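About Lakar

Lakar applies sealing and anti-corrosion coatings to threaded parts at its works in Wirkoston. The company began in January with one line and now runs 17, handling bolts from M4 to M36.
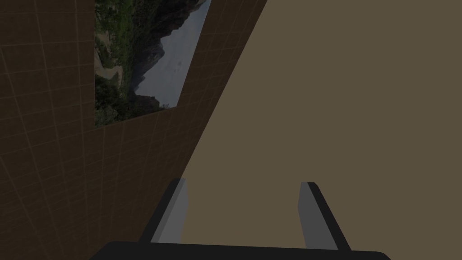

Flodent is our dry-film sealant for pipe plugs and fittings. It is applied to the thread only and leaves the head bare, much as the plain tan surface meets the gridded brown wall along a single line. Cured film withstands 84 bar. The Pettigrew grade is supplied for fuel fittings.

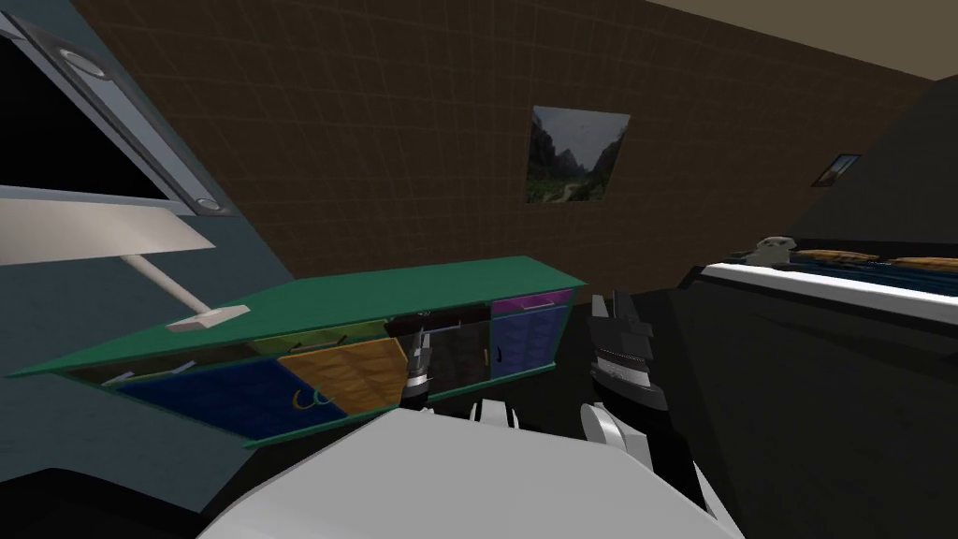 What is the smallest batch you will coat?
The minimum is 800 pieces per size. Smaller lots are held until a matching run is scheduled.

Parts are accepted loose or boxed, free of oil.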